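Workshop and kitchen tips: when the helper arm grips too hard

Last updated May 31, 2020

We have run a small bench arm in the kitchen workshop at Clorthorpe since December. It fetches, carries and puts away, and most of the time it does so without fuss. Then one morning it crushed the side of a coiled proving basket and carried on closing after it should have stopped. The basket was ruined. No fingers were near it, but they easily could have been, as we had got used to reaching across the bench while the arm was working.

What follows is what we found and what we do now. Our arm is the Sondoneo, bought second-hand from a dealer in Prastgate, but most of this applies to any arm with a two-finger gripper.

What went wrong

The gripper decides it has hold of something when the fingers meet enough resistance. A tin or a jar pushes back at once. A coiled basket gives, and keeps giving, and the fingers go on closing. Our grip limit had been set for jars, at 495 on the Sondoneo's own scale, and had never been changed for anything softer.

There was a second fault underneath. Flour had worked its way into the finger slide and made it stiff. To get past the stiffness the motor had been pushing harder for weeks, and we had taken the extra noise for ordinary wear.

If it happens to you

Press the stop button first. Do not pull at the basket or try to prise the fingers apart with the power on.

Once it has stopped, switch off at the wall and wait for the light on the base to go out. Ours takes 8 seconds.

Open the fingers by the hand release. On the Sondoneo it is the small lever under the wrist, pushed towards the cable. Keep your other hand under the arm when you do it. The wrist can drop a little.

Look at the basket before you use it again. A cracked coil will shed splinters into dough. If it is only bent, damp it, press it back into shape and leave it to dry with a bowl inside.

Cleaning the slide

Use a dry pastry brush, then a barely damp cloth. Water turns the flour to paste and you will be worse off than before. Cooking oil is no good either, as it goes sticky. We use the grease sold for sewing machines, a spot the size of a lentil on each side, wiped nearly off again.

Move the fingers by hand from fully open to fully closed. They should slide evenly. If they catch, brush again.

We now do this every 2 weeks, and after any day with a lot of baking.

Setting a softer grip

Go into the settings and lower the grip limit before you try anything else. We came down in small steps and settled on 376. At that figure it will still lift an empty basket by the rim but stops before the wall caves in. It will not hold a full jar safely, so we keep two settings and label them SOFT and JARS on a strip of masking tape by the switch.

Check which one is in use each time you turn the arm on. Ours goes back to the last setting used, whatever that was.

Never send the arm for a basket with dough in it. The weight is too much for the soft setting, and the firm one will spoil both the loaf and the basket.

Trying it again

Start with an old basket you don't mind losing. Set it flat on a clear stretch of table, run the arm at its slowest speed and stand where you can reach the stop button without leaning over anything.

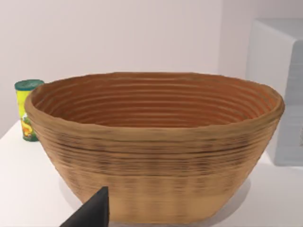
Black gripper finger close to the near wall of a coiled basket, with a small yellow-labelled can behind.

Bring the fingers in low and slowly, and stop short of the wall. Check the height by eye from the side. Then raise them and go for the rim, where the basket is thickest. Gripping the wall lower down is what did for ours.

Keep tins and jars well back until you are happy with it. An arm that misses a basket will knock over whatever stands next to it, and a rolling tin is a nuisance on a hard floor.

If the fingers close and the wall starts to bow, stop and lower the setting again. If they slip off, stick rubber pads to the tips before you think of raising the force. We got ours from Onyshchenko, the hardware shop, cut from a sheet of jar-opener rubber. Double-sided tape holds them on. Replace the tape when the corners lift.

Other things we changed

The stop button used to be behind the bread bin. It is now screwed to the front of the bench.

Hands stay off the bench while the arm is moving, including for "just a second" to grab a spoon.

Children are not allowed to work it, and the plug comes out when visitors are in the kitchen.

A new noise means switch off and look at the slide.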